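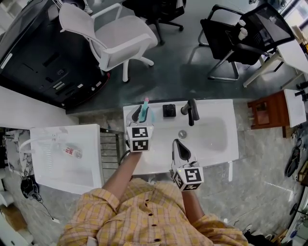 **How often should I wipe down the finger pads?**
Every 100 grasps, or whenever you swap from one set of props to another. I use a dry lint-free cloth and nothing else.

## 4. Daily care of the Flendari hand grippers

1. Power down both grippers and let the fingers relax.
2. Wipe the square markers. A smudge on a black border will cost you tracking, and I've lost whole mornings to one greasy thumbprint!
3. Open and close each finger by hand, slowly. If you feel grit, go to section 6 (and don't force it, please).
4. Follow each cable back from the housing and check that it can't snag on a sleeve or a faucet.

> **Caution:** Never peel off a marker to straighten it. Order a new one from Stivdale and recalibrate.
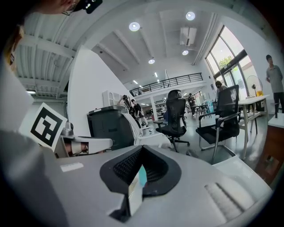
5. Clean the gripper camera lens last, with a fresh cloth. I go in small circles from the middle out.
6. Write the cycle count in the log. Pads get replaced at 3,000 – mine came off at 2,924 and were pretty tired by then.

**Note:** Spare pads are in the Skovness drawer. If you take the last pair, tell Magdalini Kontogiannis so she can reorder.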